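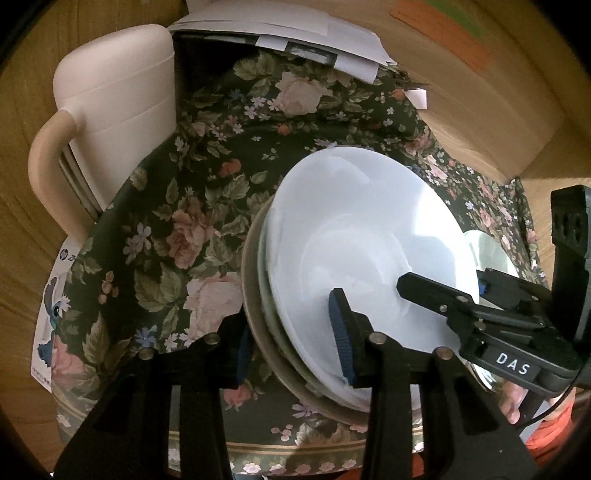 Nouhaila Badawi wants to know whether she can bring the dog, her mother and two folding bikes on a week's charter. Yes, yes and yes, as long as the dog has a life jacket and you tell me before you book. The rest of what I get asked is below, and I've tried to keep it short!

Do I need a licence to take Mavlow out?
For bareboat, yes – one of you needs a skipper's certificate and a bit of recent logbook to go with it. If you haven't got one, I can find you a skipper. It's usually Taha Kabbaj, who'll want the small cabin at the front and a share of whatever you're cooking.

How many can sleep on board?
Six in comfort, in three doubles. The saloon table drops down to make another berth, but I'd only put a child there (or somebody who gets up early).

What do I pay and when?
Half when you book, the other half a month before you sail. The high season week is 1,678 euros, and that covers the dinghy, gas and bed linen. Fuel and harbour fees are on top. Towels are yours to bring.

How big is the water tank?
There are two and they hold about 90 gallons between them. Four careful people can get most of a week out of that. Teenagers, two days.

Can we have the boat in April?
You can, and I love it then, but the evenings are chilly and the heater only runs in the saloon. Pack a proper jumper.

What time is handover?
Four in the afternoon at the Zerouali pontoon. Back by nine on the last morning please, with the tank full – the fuel berth gets a queue from eight, so a lot of people fill up the night before.

Is there wifi?
There's a router with a data card in it, 50 gigabytes for the week. It's fine near the coast and hopeless further out.

What if the weather's bad?
If the harbour office closes the port, I move your dates or refund the days you've lost. If it's just a bit lumpy, ring me and we'll look at the forecast together. The number is on the card by the chart table.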